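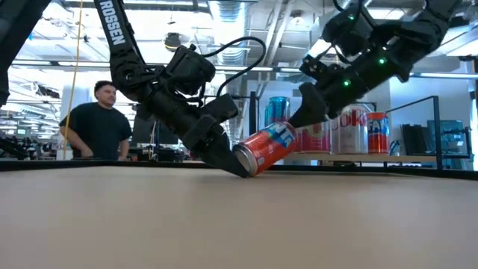 Notebook entry by Kamala Salian | Bench notes, May | 4 comments | 2 shares

Two-arm can handling, comparing the Doucet finger set against the Tameck set. Same fingers on both arms for each block, then swap. Controller is the Trander in position mode with a current limit on the grippers. No force feedback from the wrist yet; Emanuel has the sensor board apart.

Task: can on its side on the table, one gripper at each end, lift together, hold, set down. I picked the lying can over the standing one so that both arms have to agree on a distance. A standing can lets one arm do all the work and hides timing errors.

Setup notes:
Grip current limit 30 percent on both sides to start.
Arm-to-arm calibration redone at 9:40, before the first block.
Fingertip pads cleaned with alcohol between blocks.
Stock of spare cans stays on the shelf behind the table. Don't put them back on the bench, the planner treats anything on the tabletop as a target.

Doucet fingers, first block. Contact on the bottom rim is good when the lower finger gets down to table level before the gripper closes. If it comes in high it rides up over the rim and the can rolls toward the far edge. The top end is easier because the tip only has to touch and hold. Most of the drops were on the rim side. Lowering the left approach by 2 mm fixed the bulk of them, and I have left that offset in the config.

Tameck fingers, second block. Softer pad, wider face. Less rolling, but the pad drags on the tabletop during approach and the left arm arrives late. The right arm is then already pushing and the can turns before the left closes. Tried slowing the right arm to match. Works, cycle gets longer, and I don't like tuning one arm to cover a problem on the other.

Controller: saw one sync fault, code 581, at the start of the second block. Both arms stopped where they were and held position. Cleared on restart and I could not reproduce it. The manual lists it as a missed heartbeat between the two drives. Emanuel thinks it is the connector at the left wrist, where the cable loop gets pulled when the last joint goes past its usual range. I have limited that joint in software for now. Proper fix is a longer loop or a clip on the link.

Logs are under run 3581, both blocks in the same folder — the split is by finger name in the header, don't go by file time, the clock on the logging PC had drifted.

For now the Doucet fingers stay on. Still open:
Repeat the Doucet block with the current limit lowered, to see where the rim grip starts to slip.
Try a Tameck pad trimmed at the lower edge so it clears the table.
Dented cans. All the ones used so far were in good shape.
Ask Stunilport whether their narrow tips fit the same mount. Their drawing shows the same bolt pattern but a different pin.

Emanuel, please leave the left offset alone when you put the sensor board back. If the wrist gets longer with the board in, change the tool length and redo the calibration.

4 comments | 2 shares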